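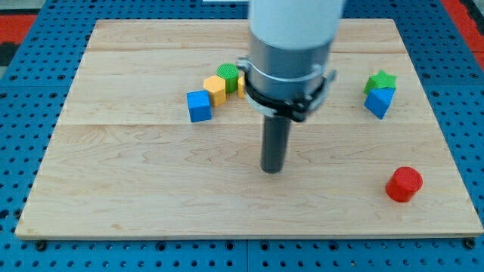
*The board, the blocks and the pusher rod, mid-run.*

**20th December**

Such a good day that I'm writing this up before dinner, otherwise I'll lose half of it.

The new planner finally ran all the way through on the real arm. I've had it going in simulation for weeks and I kept putting off the switch, partly because the old one was at least predictable in its badness and partly (let's admit it in my own diary) because I was enjoying the simulator, where blocks never skid. But this morning I loaded the branch, set the speed cap low, put my hand on the stop button and typed "push the red cylinder to the green star." And off it went!

What I love is how little there is in it now. The language part turns my sentence into two things, a block and a goal. The perception part hands over a list of shapes with a position and a heading for each. The planner picks a contact point behind the block, the controller brings the rod down and shoves, and then everything gets looked at again and the plan is thrown out and made fresh. I used to hang on to old plans as if they were precious. Half of the code I deleted this month was there to patch up stale plans, and I don't miss a line of it.

The pushing controller runs off a very simple model. It assumes the block slides slowly and stops when the rod stops, and it mostly gets away with that. Cylinders are the hard ones. Touch a cylinder a hair off center and it wanders off around the rod, and then the arm has to lift, go around and start over. The old code noticed this late, after the block was already somewhere silly. Now there's a check every cycle on the angle between where the block is going and where I want it to go, and if it opens up past 17 degrees the controller backs off and asks for a new contact point. I picked 17 by staring at logs for an evening. It could be 15 or 20 and I doubt I'd see the difference, but 17 works, so 17 stays.

Perception is still the weak leg. When the arm reaches over the board it hides whatever is behind it, and today that was one of the yellow ones, nearly all of it tucked behind the tool with a sliver left showing. The detector does what it has always done with slivers: it gives a confident center in the wrong place. On Monday that would have ruined the run, with the block "jumping" and the planner chasing it. The tracker from Berchtold's open library (I'm only using the small part that keeps objects alive while they're hidden) has fixed most of it. If a block is mostly covered and nothing has pushed it, the tracker believes the old position. I felt a bit foolish when I saw how short the change was.

There was one nasty bug, found just after lunch. The heading for the star kept flipping back and forth, and the planner dutifully picked a different contact point each time, so the rod hovered there twitching like it couldn't make up its mind. A star looks the same after a part turn, and I was reporting whichever heading scored best on that particular cycle. I had handled this for the cube back in March! And then never carried it over to the other shapes. Now each shape has its symmetry written in one table, and the tracker takes the heading closest to the last one. The hexagon got the same treatment while I was in there, and the cylinders simply have no heading any more – I set it to zero and told the planner to ignore it.

I ended up with 177 instructions in the afternoon batch, all generated by the Otwood script, and the arm got stuck on 6. Last week I would have been thrilled to get through a batch without a restart. I went through the stuck ones in the log viewer and they fall into two kinds: blocks pushed so close together that the rod can't get between them, and blocks too near the rim of the board, where the contact point lands outside the limits. The second kind should be easy. The planner could push along the rim first and then inward. The first kind needs some thought – maybe a "separate" move that goes through the cluster on purpose, then replans. I sketched one on the back of the Bilteo invoice and need to remember to copy it out before that gets filed.

Tomorrow:

- rim pushes
- raise the speed cap a notch and watch the cylinders
- log the contact point along with the replan reason, so I stop guessing
- clean up the config names, "zundley_new_final" is a disgrace
- back up today's logs before touching anything

Dinner is getting cold. I also want to try "make a line of the blue ones" just to see what it does with that.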